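A grey floor and a lot of shelves: an hour at the Pintér building

November 10, 2019

"Mind the step, it's the one thing we didn't fix," she calls from the far end of the corridor, and then she's off again, talking over her shoulder about skirting boards. I've come to Nenbridge to meet the woman who runs Nirkari, the shared workshop that moved into the old Pintér building in October, and I'd been warned by two separate people that she would want to start with the floor. She does!

"Grey, yes. Everyone had an opinion. I had people telling me it would feel like a car park. But I've worked in rooms with brown floors and rooms with speckled floors, and if you drop a small screw on a speckled floor you may as well go home. I wanted a colour that let you find things."

The main room is 465 square metres, and the one they left was 356, so you'd think the extra space would have been swallowed up at once. It hasn't been, and that's deliberate. She made everybody live with bare walls for a fortnight before a single shelf went up, to see where they walked and where they put their tea down.

"There was a spot by the second window where people kept leaving their coats. No hook, no chair, they just put them on the floor. So that's where the coat rail is. I didn't choose it at all, I only wrote it down."

I love this sort of thing. I've seen plenty of workshops where the layout was settled on paper and then quietly ignored for years, with a beautiful tool wall at one end and all the tools living in a heap at the other. She laughs when I say so and admits the last place was exactly like that.

What did they throw away in the move? She pulls a face. "Paint. So much paint. Half an inch in the bottom of every tin, all of it skinned over. And chargers for things we hadn't owned in years. The cables were the worst, I think we spent a whole day on cables, sitting in a ring on the floor untangling them like knitting."

The ones that survived are sorted by length now, and that was an argument too. Some of the members wanted them by type. She held out for length on the grounds that it's the first thing you need to know when you're standing by a socket, and so far she says the grumbling has died down (one person still hangs them the old way and she's letting it go).

Then there are the boxes. Nirkari bought 300 of them in one size, all with the same lid, and she is so pleased with these boxes that I had to look inside several. "Any lid fits any box. You can't imagine what a difference it makes to my mood. At the old place we had a drawer that was only lids."

We stop for a while under the new ventilation, which the members call the Fimuvent after the name on the fitter's van. It's surprisingly quiet. She'd been dreading it, having spent years shouting over a fan that rattled whenever the wind came from the river, and on the first morning she rang the fitter to ask if it was switched on.

"I felt a bit silly. He was very nice about it."

And the light? There's a good deal of it, from the tall windows down one side, and it changes the way people use the place. Fiddly work has drifted towards the glass and the bulky stuff has gone to the inner wall. She's thinking about blinds for the summer but hasn't found any she likes.
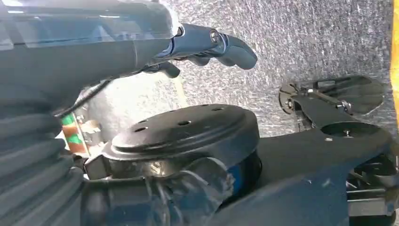

I ask what a normal evening's tidying looks like, and she becomes properly animated. Everyone stops fifteen minutes early. You clear your own bench first, then one shared thing, any shared thing, and then you sweep towards the door. The broom hangs by the exit so you pass it on the way out and can't pretend you forgot.

"People think tidying is the boring bit at the end. I like it best. You chat. You find out what everyone's been up to. I've had better conversations holding a dustpan than in any meeting."

Has the floor stood up to it all? She crouches and rubs at a mark with her thumb. There are scuffs near the big door, where the deliveries come in, and a long scratch she blames on a cabinet she insisted on moving herself. Another coat is planned before the spring, if they can agree on a week when everything can be shifted out.

"Same grey," she says, getting up. "I've already bought the tins. I'm keeping them under the stairs, and I've written the date on every lid."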